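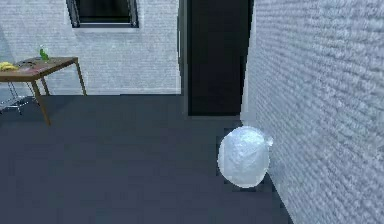
Keris 2: a review of the desktop package for cross-country economic data

Keris is a desktop program for collecting, aligning and comparing national accounts series. It is sold by Vainio, a small firm that also produces a plug-in for spreadsheets. I have used version 2 since March, mostly for tables of output per head, trade balances and public debt across emerging and developed economies. The review covers the standard licence. I have not tested the server edition.

Installation

The installer runs without administrator rights. On first start the program asks for a base currency, a base year and a folder for local copies of the data. All three can be changed later, but changing the base year rebuilds every saved table, and on my machine the rebuild locked the window until it had finished. Set it correctly the first time.

Data handling

The main strength of Keris is the way it treats revisions. National statistics offices revise their GDP figures, sometimes years afterwards, and most tools overwrite the old number. Keris keeps each vintage. A country ranking made from the figures available in one quarter can be reproduced a year later, and the two versions can be placed side by side with the changed cells marked. For anyone who has had to explain why a country moved up a place between two drafts of the same report, this alone may justify the price.

Conversion between market exchange rates and purchasing power parity is a single switch at the top of the table. The label in the column heading changes with it and stays in the exported file. Version 1 left it out, and I have seen tables from that version in which the two measures were mixed.

Fiscal years are handled less well. Countries whose accounts do not follow the calendar year are shifted by whole quarters, and the program does not say so anywhere except in the log. Menaka Matubbar, who maintains the user list, has posted a short script that adds a footnote to every affected row. It works in version 2, though it must be run again after each update of the data.

Missing values are left blank by default. Interpolation is available, linear or by growth rate, and interpolated cells are shown in italics. The italics are lost on export to plain text.

Charts

Charts are adequate. Bars, lines and scatter plots are supported, with a logarithmic axis for each. Sorting a bar chart by value sorts the table behind it as well, which I did not want and could not turn off. Long country names overlap once a chart has more than 9 bars at the default width.

Speed

A table of 1000 series opens quickly and scrolls without delay. Filtering by region is immediate. Recalculating constant-price values for the same table is slow enough to be noticed, and there is no progress bar.

Documentation and support

The manual was written by Ritva Salminen and is better than the program it describes. The chapter on chain-linked volumes is clear, correct on the loss of additivity, and worth reading by people who never intend to buy the software. The index is poor. I sent two questions to support; one was answered in full, the other with a link to the page I had quoted in the question.

Rating: 8 out of 10. Recommended for work that depends on comparing data vintages. If you only need current figures and a chart, a spreadsheet will do the same job for nothing.

Reviewed on version 2, standard licence, bought at full price. Last edited 9 December 2023 to correct the paragraph on fiscal years.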